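Marti Kraft Sacks — 20 pack
Updated December — by the Gelteo shop desk

Plain brown paper sacks, no print, no handles. Same ones we've been packing at the Clutdale counter for years and people kept asking to buy the empties so now they're on the site. Flat bottom. Folded flat for shipping. 20 to a sleeve, 286 g the sleeve.

Good for onions, potatoes, day-old rolls, yarn, bird seed, kindling. Not good for anything wet. Frozen stuff will sweat through, please don't.
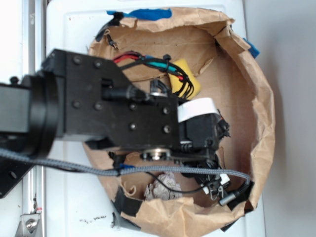 Size runs a bit bigger than the old Dalton sack, if you're reordering. The Dalton is discontinued, we have 2 sleeves left and they are spoken for. The shelf liners you bought for Dalton still fit fine.

Want it to stand up by itself on a counter? Roll the top edge down, two or three turns, outward. Work round slowly or the corners split. Crumple it a little first, softer paper rolls easier. Goes from tall sack to low bowl in a minute or so.
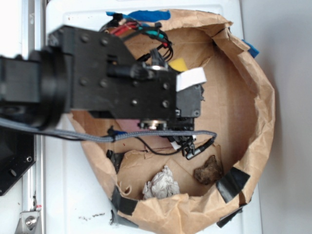

Kraft sack, opened wide and rolled down.

Storage — keep the sleeve flat and dry, away from the stove. Paper picks up smells, so not next to the dish soap either. Used sacks go in with paper recyling if clean. Greasy ones, check with your town.

Buying for a shop or a school? Case is 900 sacks, ships by itself on a small pallet, allow extra days. No split cases. Prices for cases by email only, the cart cant do it yet.

Returns on unopened sleeves only. Torn in transit — send us a photo of the box and we'll send another sleeve.

Contact Gelteo | Copyright Gelteo, Clutdale | Back to top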